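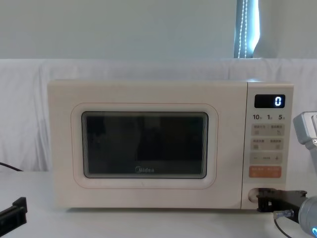
*The cream Midea on its white tabletop, with the 10, 1 and 5 up top and the orange button down below.*

## Looking after a benchtop microwave

I have been meaning to write this page for ages, ever since Fatima Tijani rang me in a flap about a curry that had gone off like a small volcano (she'd left the lid off, love her). We've had a few microwaves through our kitchen over the years, and I've grown very fond of the plain, boxy cream sort. They're not glamorous, but they're easy to live with and they wipe up beautifully if you don't let things go too long.

### The steam clean

My mum's way, and still the best I know. Put 200 mL of water in a microwave-safe jug with a good splash of white vinegar, or half a lemon cut up if you can't stand the smell of vinegar. Pop a wooden spoon in so the water doesn't suddenly boil over on you, and run it on high for a few minutes until the window fogs up. Then leave the door shut! Go and hang out a load of washing or have a cuppa. The steam needs time to soften everything, and if you open up straight away you'll be scrubbing like the rest of us used to.

After that it's a soft cloth, ceiling first, then the walls, then the floor. If yours has a glass plate, take it out and do it in the sink with the dishes. Be gentle around any little cardboard-looking cover on the inside wall, which is meant to be there and shouldn't be soaked or peeled off.

### The outside, which everyone forgets

Cream shows tea splashes and fingerprints, especially around the buttons. I use a barely damp cloth with a drop of dishwashing liquid, never a spray bottle pointed at the panel. Spray the cloth, wring it out, and go lightly over the printing so it doesn't wear off. An old soft toothbrush is lovely for the seam between the door and the controls. Unplug it first, or you'll be heating nothing for ten minutes while you polish.

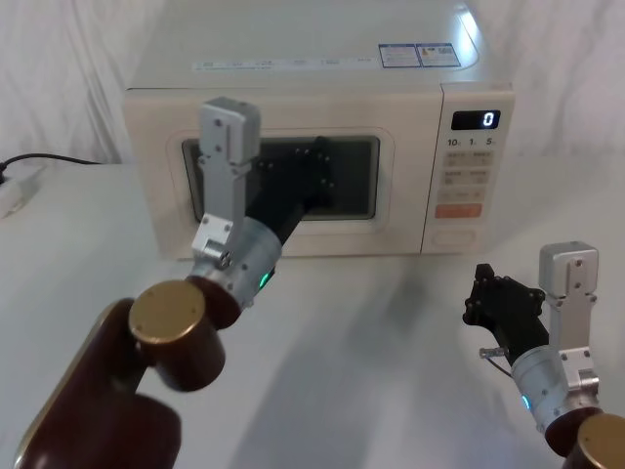
*The door, with the display and buttons beside it and the labels along the top.*

### Doors and latches

A door with no handle opens from the button at the bottom of the panel, and that button cops a lot. Press it squarely with your thumb and let the door come to you. To close, push flat against the door until you hear it catch. No slamming, please. Kaisu Huttunen slammed hers for years and ended up with a latch that only worked on its good days.

Crumbs along the door edge will stop it sitting flush, so give that a wipe whenever you do the inside. If the door won't close properly, or looks bent, stop using it and have someone qualified take a look.

### Where to put it

Mine has moved 2 times since we painted, and each time I've learned something. It wants a flat, steady surface and plenty of air at the back, sides and top. Your manual will tell you how much, so do dig it out of the drawer.

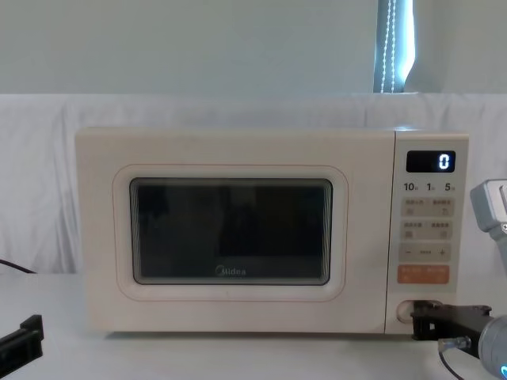 Keep tea towels, bread bags and the mail off the top as well, however handy a shelf it seems. If you've got curtains or any sort of cloth nearby, make sure it can't drift across the vents. And if the labels on your buttons are in a language you don't read, write yourself a little card with what each one does and stick it inside the nearest cupboard door. Khanyisile Van Wyk did hers in permanent marker on masking tape, and it has outlasted the kettle.

I do the steam clean every second weekend, more often in soup weather.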